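Fibre intake and afternoon hunger in first-year students

Project report, Clisgate College, June 2018
Xiaoyan Jiang and Saskia Rewi

1. Background

Dietary fibre is the part of plant food that is not broken down in the small intestine. Soluble fibre, found in oats and pulses, forms a gel with water and slows the emptying of the stomach. Insoluble fibre, found in bran and many vegetables, adds bulk. Both are said to make a meal more filling, but most students we spoke to before the project chose breakfast by price and speed.

We wanted to know whether a breakfast with more fibre would lower the hunger that students report in the afternoon, with lunch left to their own choice.
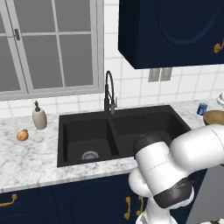 The question is narrow on purpose. Weight, blood sugar and long-term health were left out, as we had neither the time nor the equipment to measure them properly.

2. Method

Sixteen students from the Skillstead hall of residence took part for two weeks in March. In the first week they ate their usual breakfast. In the second they ate porridge made with Gendska rolled oats, with an apple or a pear. Portions were weighed dry at 80 g.

Each person filled in a short form three times a day, marking hunger on a line from "not at all" to "extremely". Forms were handed in each evening – late forms were not used. The steps for the second week were:

Weigh the oats and add water or milk.
Cook until thick, stirring often.
Eat the full portion and note the time on the form.
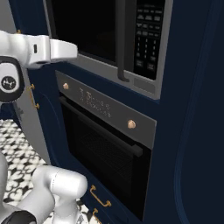
3. Results

Afternoon hunger marks were lower in the second week for most of the group. The difference was clearest in those who normally skipped breakfast, so part of the effect may come from eating in the morning at all. Evening marks hardly changed. Two people reported bloating in the first days of the oat week.

4. Limits

There was no control group, and everyone knew which week was which. The order was the same for all – a crossover design, as suggested by our tutor Dr Fu, would have been better.

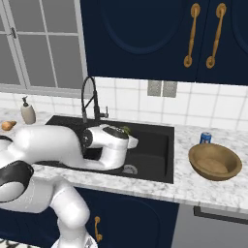
Should fibre be increased all at once?
A gradual increase over several days is easier on the gut, and more water should be drunk along with it. Our change was sudden, and a repeat of the study should include a build-up period before any forms are filled in.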